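Waltora Night Market

The Waltora Night Market is a street food market held in Waltora, a river town best known outside its own county for the market and for little else. It runs along Flustwood Street and the two parking lots behind it, and is usually described in travel writing as one of the oldest continuous food markets in the region. The evidence for that description is thin, and much of what is repeated about the market's age, size and signature dishes traces back to its own promotional material.

Origins

The standard account says that the market grew out of a row of soup carts that served mill workers coming off the late shift. The carts are real enough. Town license books list cart vendors on Flustwood Street, and a street plan kept at the town library marks a "supper row" near the mill gate. What the records do not show is any link between those vendors and the present market. The license entries stop when the mill closed, and there is a long gap before anything like a market appears again.

The earliest document that uses the name is a single-page flyer advertising hot food, music and free parking. It lists 16 stalls. Supporters of the older founding date argue that the flyer announced a move to a new site, though the flyer itself says nothing about an earlier one and calls the event "new to Waltora." The market's website continues to give the mill years as its beginning.

Layout and stalls

Food stalls stand on both sides of Flustwood Street, with the larger grills placed at the river end so that the smoke blows away from the houses. Seating is in the first parking lot. The second lot is used for dry goods, packaged sauces and a changing group of dessert sellers.

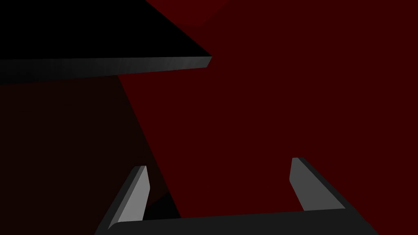 The published figure of 300 vendors is the one most often quoted in guidebooks, and it needs some care. It counts every business that has held a permit at any point in the season, including those that traded for one night. The permit list for a typical evening is much shorter. The list from the busiest night on record has 159 names, and several of those are second permits held by the same business under another name. Visitors who arrive expecting the guidebook figure have complained about this in reviews for years.

Attendance figures have the same weakness. A season-opening total of 1,547 is given in the market's press kit, which does not explain how the number was reached. There are no gates and no tickets. A later version of the kit repeats the total for a different season.

Food

Most stalls sell grilled meat, noodles, dumplings, filled flatbreads or fried dough. Prices are a little above those of the town's sit-down lunch counters, and portions are small, a practice the organizers say encourages people to try more dishes. It also encourages them to spend more, as local newspaper columns have pointed out.

The dish most closely tied to the market is Waltora pepper broth, a thin beef soup sharpened with vinegar and served over broad noodles. Menus call it a mill workers' recipe. No cookbook, diary or menu from the mill period mentions it. The church and school cookbooks of the area, which are fairly complete, have a beef and barley soup and a chicken soup with dumplings, both mild. Vinegar turns up only in the pickle chapters. The broth may have come from home kitchens that left no written record, a possibility that can't be ruled out and that no one has shown to be true.

A second dish, the river cake, is a flat patty of fish and potato fried on a griddle. It is promoted as local, but the fish has been bought frozen from outside the region for as long as stallholders have been asked about it. The river is closed to commercial fishing at Waltora. The cake is nonetheless well liked, and is one of the few items that reviewers of different tastes tend to agree on.

Chareonsuk, a Thai kitchen that has held the corner stall by the footbridge for many seasons, is often named as the best reason to visit. Its grilled pork skewers and green papaya salad are made to order, and the line is usually the longest on the street. Claims that it was the first Thai food sold in the county appear to rest on a sign at the stall. A restaurant in the next town advertised Thai dishes in the county directory before Chareonsuk opened.

Makico sells rice balls and savory pancakes from a stall in the middle of the row. It has been praised for its short menu and criticized for running out early.

Food tours

Guided tasting tours began after the market was featured in a regional magazine. The usual tour stops at five or six stalls and takes two hours. Guides present the stops as an independent choice. However, the stall handbook lists a fee for businesses that wish to be included, and those that decline it do not appear on the printed route. Whether this makes the tours worse is a matter of opinion. Chareonsuk, which has never been on the route, does not seem to have suffered.

Some of the stories told on the tours have found their way into print. One holds that the curve in Flustwood Street was laid out so that soup carts could turn without spilling. The curve follows the old riverbank and is on maps that predate the street. Another says that stalls must by law keep one dish on the menu at the original price. No such rule exists in the town code or in the stall handbook.

Season

The market is open on selected evenings from spring to fall. A winter edition was tried in February, with heaters and a covered seating area, and was called a success by the organizers. It was not repeated. Stallholders who spoke to the local paper gave low takings and frozen water lines as the main problems.

Reception

Reviews are mostly favorable about the food and less so about the crowding, the parking and the shortage of restrooms. Awards listed on the market's banners include two from publications that sell award packages to their winners, and one from a magazine that could not be found in any library catalog. The regional magazine feature remains the only lengthy independent account, and it relied on the market's own history for its opening section.

See also

Flustwood Street
Street food
Night markets
Beef and barley soup

Page last checked 23/04/2025. The founding date in this article is disputed; see the talk page before changing it.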